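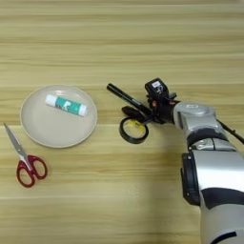 Pierina Lo Presti wrote in after the last issue to say that she had read the piece on family recipe books twice, and that what she wanted to know was where you are supposed to start when the recipes are on the backs of envelopes, in the margins of calendars and, in one case, on a paint card. Her mother never owned a recipe book. "I have a biscuit tin of scraps and half of them don't say what they're for," she wrote, "but I can hear her voice in every one."

At Home With Paper
7 min read

Pierina, you have made my month. I love a tidy recipe book as much as anybody, but a tin of scraps is the best thing a family can own, and I've been itching to write about them properly. So this whole item is for you, and for the surprising number of you who wrote to say you have a tin as well (or a drawer, or a shoebox, or a bread bag pinned inside the pantry door).

My own tin came from my aunt in Stidmont. It had 27 scraps in it when I got it. I know that because she'd written "27 in here, don't lose any" on a bit of masking tape on the lid, which tells you most of what you need to know about my aunt. Some are whole recipes. One just says "Flandum slice – less sugar than hers." I have no idea who she was. I've made that slice with less sugar than I would normally put in, and it was lovely, so I'm on my aunt's side.

Start by reading, and only reading

The temptation is to sort straight away. Please hold off! Make a cup of tea, put it on a different table, and go through the tin slowly with somebody who remembers the food. Aiguo Li did this with his father over a few evenings and told me the recipes were the smallest part of it. A note for pickled radish turned into the story of a flat with a kitchen shared between two families, and who was allowed the back burner on what night. None of that was on the paper. Aiguo had his phone recording next to the teapot and he's very glad he did, even with the dog all through it.

If there's no one left to ask, read them through anyway. Look at the other side. The back of a recipe is often where the date is hiding: a water bill, a raffle flyer, a letter from a school. I found out when my aunt first made her Christmas cake from half a bus timetable.

Working out what a nameless recipe is

Now for the ones with no title. I adore these. Xinyi Han sent me a list that reads "butter, 2 eggs, the flour, a bit of milk, as before" and asked what on earth it could be. Well, "the flour" and "as before" are wonderful clues, because they mean there's another scrap somewhere that this one leans on. Look for the same pen. Look for the same fold. Xinyi went back through her grandmother's papers and found a longer note in the same green ink, for a steamed sponge, with the flour written out by weight. The short one seems to be a version for when she was making a double batch in a hurry.

When there isn't a partner, let the amounts talk. Equal weights of butter, sugar and flour are going to head towards a sponge or a pound cake. A lot of flour with very little fat is more likely a bread or a dumpling. Vinegar and sugar with no flour at all, think pickles or relish. And then cook it! Make a half quantity, taste it, ring your sister. It might be dreadful, but you'll have learned something and so will your sister.

Old oven words are a treat too. A "slow" oven is a cool one and a "quick" oven is hot, and if a scrap says "moderate" I go for 180 degrees and check early. A "cup" can be anyone's guess. My aunt's cup was a real cup, with a chip in the handle, and my cousin has it, and every time I make the date loaf I have to phone him to find out if mine is close enough. He enjoys this far too much. 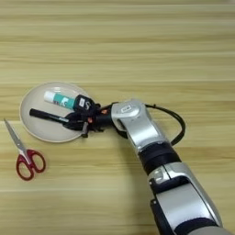
Copying comes next, and I feel strongly about it: copy the words exactly. If she wrote "bake till it smells right" then that goes down as "bake till it smells right." You can put your own note underneath in another colour (mine says "38 minutes in our oven, top shelf, turn once") but don't tidy up the original. The spelling, the crossings-out, the rude remark about the neighbour's pastry – leave all of it in. Benedek Oláh typed up his grandmother's notes years ago and corrected everything as he went, and he now says he'd give a lot to have her odd spelling of paprika back. The papers themselves were thrown out in a move.

Which brings me to the papers. Keep them! Even the greasy ones. I photograph both sides of each scrap by a window on a cloudy day, and I give the picture the first few words as a name so that I can find it again. Then the scrap goes in a plain paper envelope, flat, out of the kitchen. Steam and light are hard on old ink, and so are silverfish, who seem to like a recipe as much as we do.

A few of you asked about sticky tape. I'd leave old tape where it is unless it's coming off by itself, and I wouldn't add any new. If you want a book you can cook from, make it out of copies. Print them or write them out, paste those in, and then you can splash as much gravy on the page as you like without a pang. A binder with loose sheets is handy if the family is still adding to it. A bound book is nicer to hold. I've gone with the bound book and regretted it every time something new turned up, and I'd still pick it again.

How to put them in order

Everyone has a view on this. Cakes with cakes and soups with soups is fine, and it's what I'd do if the book is mainly for cooking. But Salamatu Abubakar arranged hers by the person who used to make each dish, and I think it's the best idea I've come across since I started this newsletter. Each person gets a page or a few pages, with their name at the top, and people who only ever made one thing get just the one. There is an uncle whose page is for toast. He did it under the grill with something on it that no one else in the family has managed to copy, so his page has several attempts, all signed, all labelled "not quite."

Salamatu also left blank pages after each person, and at a family lunch in April she put the book out with a pen beside it. It came back with notes in every margin. Two cousins are having an argument about groundnuts that now runs over the page and shows no sign of stopping.

If your family is spread out, you can do much the same by post. Send one photocopied scrap with every birthday card and ask for one line back: who made it, when did we eat it, what am I missing? People who'd never sit down to write a memory will happily tell you that you've left out the lemon.

And how much is too much? Aiguo told me that the notes he typed from his father's recordings came to 3000 words, for a meal of rice, radish and an egg. He was worried it was too long. I read it standing up in the hallway with my coat on, so no, Aiguo, it isn't. For this newsletter we trimmed it to 900, and it'll be in the next issue along with the radish recipe itself. You'll want a jar with a good lid.

A quick word on the names

Lots of family dishes have names that mean nothing outside the house, and these are the first thing to get lost. We had "Tang" soup when I was little, which had nothing orange in it and was named after the sound of the ladle on the pot. We had a pudding called Memelent. I've asked everyone I'm related to and the only answer I've got is that it was always called Memelent. So it's in my book as Memelent, with the suet, and a gap left under the title for whoever finds out.

Write those names down this week, before you've bought a notebook or found the good pen. The back of an envelope will do.

Pierina, please send me the paint card. I'd like to know what's on it, and what colour it is. And if anyone else has a scrap they can't make sense of, send a copy of both sides (copies only, please, I couldn't bear to be the one who lost the original) and I'll print as many as will fit. I'm especially keen on anything savoury, as we've had a great deal of cake.

Home Past issues Readers' letters Send us something Next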